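4. Open-day demonstration at Zillside

The demonstration ran on 19 May 2024 as part of the Zillside open day. Set-up was the same as in Section 3 with one change, the order of the stations.
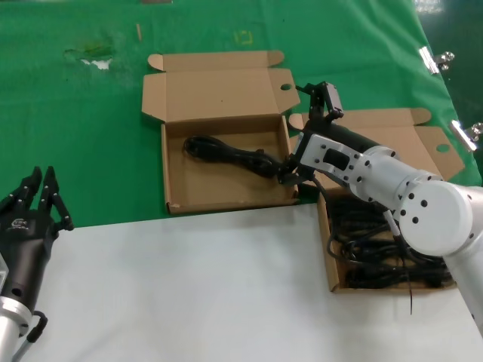

Visitors came through in small groups, and each group stayed for one full round of the cable task. Cables are moved one at a time between two cardboard boxes. No script for the visitors, they could ask what they liked. Rizwan Thambiah ran the controls, Seren Dafis did the talking and kept the log. The log has 120 rounds in all, counting the short ones before lunch.

Figure 4. Cable task at the open day. The gripper has hold of a coiled black cable in the open box; the second box, to the right, holds a tangled pile of cables.

Three rounds were stopped by hand. In two of these a cable had snagged on its neighbours and the operator did not like the look of it — the third was a visitor leaning in too far. We left all three in the totals. Rounds with a snag took longer, as expected from the March trials at Titden, where the same cables were used but fewer of them.

Questions from visitors were noted down in short form and sorted afterwards by Iresha Jayawardena. Most were about speed. Quite a few people asked why cables at all, and wether the arm "knows" which end to go for. It does not. The grasp point is picked from the nearest clear stretch of cable, end or middle, see Section 3.2. Several visitors had guessed this before being told.

One weak point. Groups talked to each other in the corridor, so later groups had often heard what to expect and thier answers on the feedback card can't be treated as independent. We report them anyway (Table 2), with the first groups listed apart from the rest. Cards with no group number were dropped.

Timings are given in Section 5, together with the Titden figures.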